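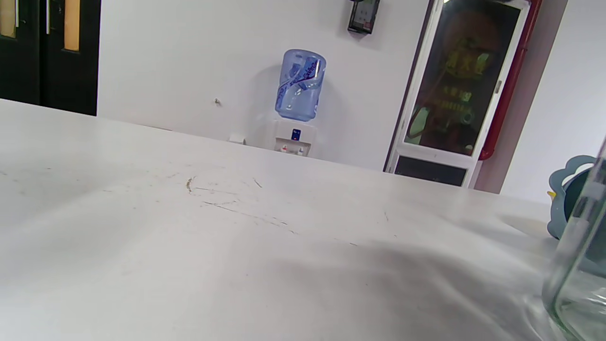
Glass jar on the white table.

Flonville Creek Restoration, Interim Progress Report
Submitted to the Farkater Fund for Land and Water
Reporting date: Saturday, November 7, 2020

Status of the grant

The work is on schedule in the lower section of the creek and behind schedule in the upper section. Spending is within the approved budget. We are asking for one change to the planting plan, explained below, and no change to the total award.

Lower section

The bank repair between the footbridge and the county culvert is finished. The old concrete rubble was hauled out in March, before the nesting season closed the site. The slope was then graded back and covered with coir matting. Live willow stakes went in along the toe of the bank. Most have leafed out. The stakes nearest the culvert did poorly, and we think the ground there stays under water too long for them. We plan to fill that stretch with sedge plugs instead.

Fencing on the Takeda parcel is complete, and cattle no longer have access to the water on that side. The landowner agreed to a second gate so that our crew can reach the bank without crossing the hay field. The gate was paid for out of the contingency line.

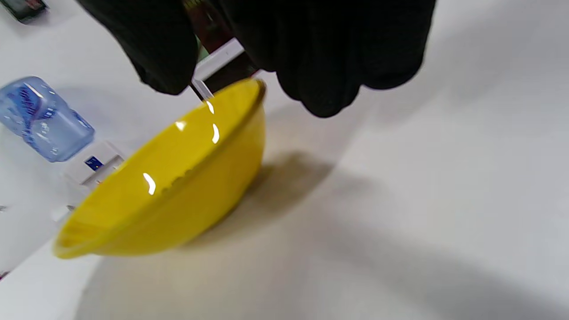

Upper section

Two of the planned six check dams have been built. The remaining ones are waiting on a revised permit. The county asked for a new drawing of the spillways after the field visit, and our engineer sent it in the same month. We have not had a decision. If the permit comes after the ground freezes, the dams will move to next year's work season. The rock has already been delivered and is stacked at the Jiria Road pullout, so the delay should not add to the cost of material.

The two finished dams were checked after the fall rains. Both held. Silt has begun to build up behind the lower one, as the design intended. The upper one has a small amount of scour on the left side, and the crew placed more rock there.

Seed collection and planting

Native seed was collected from 48 marked plots on the ridge and along the old rail bed. Yields were good for the grasses and weak for milkweed. Weevils got into many of the milkweed pods before they were ripe enough to pick. We will collect again next season and start earlier on the south-facing plots.
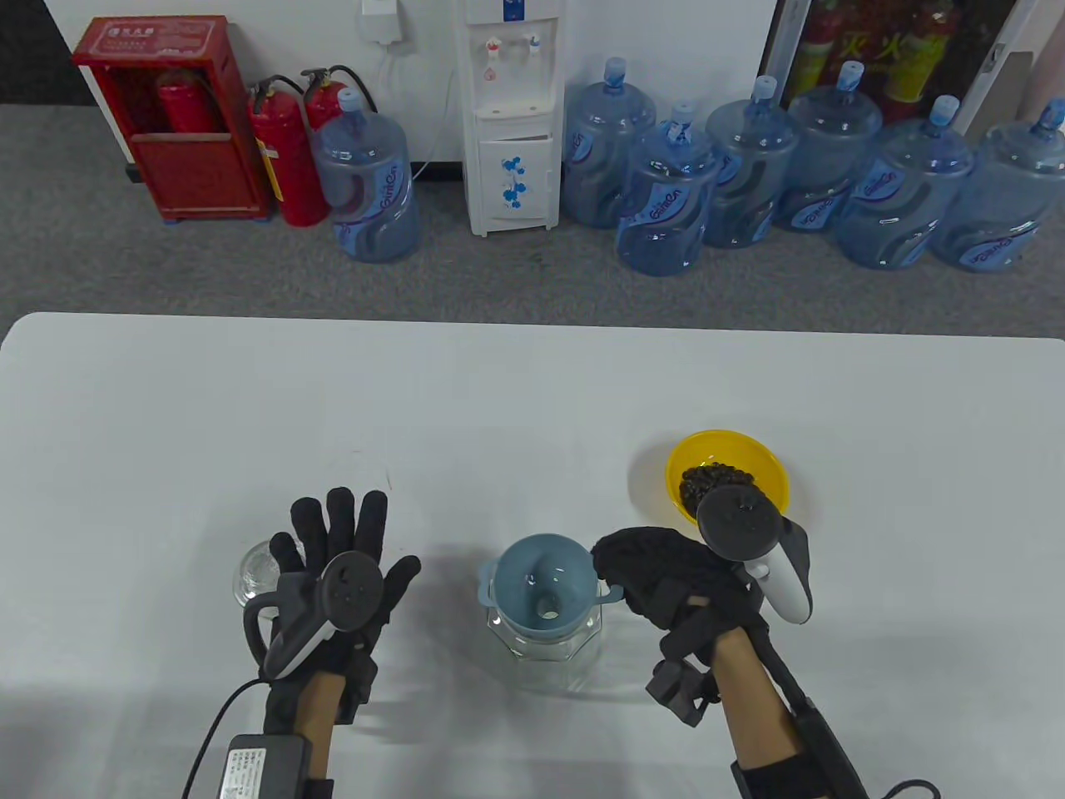 Cleaned seed is being kept in paper envelopes inside sealed tubs, with a plot number on each envelope. Small lots are easily spilled or mixed when they are moved from one container to another. The written procedure now calls for a funnel set in the mouth of a clear jar, like the blue one on the table, whenever a lot is poured. Only one lot is to be open at a time. Germination tests will be run over the winter and the results sent with the final report.

The change we are requesting concerns the upland strip. The approved plan lists bare-root oak at a spacing of six feet. Deer browse in the test rows was heavy, and the tree tubes cost more than we estimated. We would like to plant fewer oaks at a wider spacing, put a tube on every one, and seed the gaps with the grass mix. 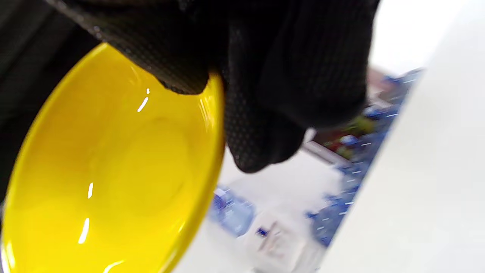

Water monitoring

Samples were taken monthly at the three stations named in the grant agreement. Turbidity at the station below the Takeda fence has dropped since the cattle were kept out. One season of data is too short to call it a trend. The temperature logger at the upper station was lost in high water and has been replaced. The gap in the record is marked in the attached spreadsheet.

Next steps

Sedge plugs are on order for spring delivery. Work on the remaining check dams will begin when the permit is issued. Please let us know in writing whether the change to the oak planting is approved, as the nursery will hold our current order only until the end of the year.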